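Does a robot know what a carrot is? The Storthorpe club says it can learn to cut one up. I wanted to know what "learn" means there, so I asked Shazia Minhas, who runs the club for children aged 11 and up.

Her answer was that people do the job first. They do it again and again, and the machine keeps a record. Later, a computer looks for patterns in all those records.
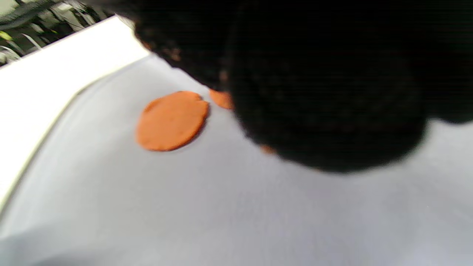
*A flat orange piece and a black glove, very close up.*

That sounds like copying to me. If you copied a friend's sums, would you understand sums? Shazia says a good copy can still be useful. Maybe. I'd like to see it try a parsnip.

Look at how much kit a person wears for this job. There is a black glove on each hand and a controller in each glove, like the ones used for VR games. The right hand has a knife blade too, and a box strapped to the wrist with a cable running from it. 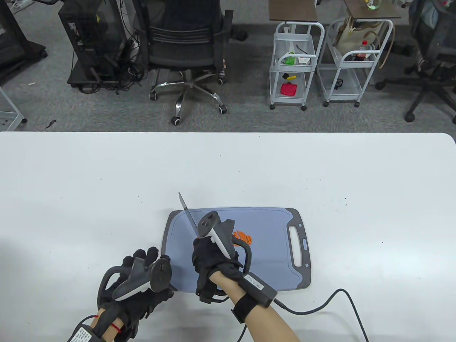
## Try it yourself

1. Ask a friend to shut their eyes.
2. Tell them how to pick up a spoon, using words only.
3. Count how many times you have to say "no, left a bit".

My friend Oona needed 19.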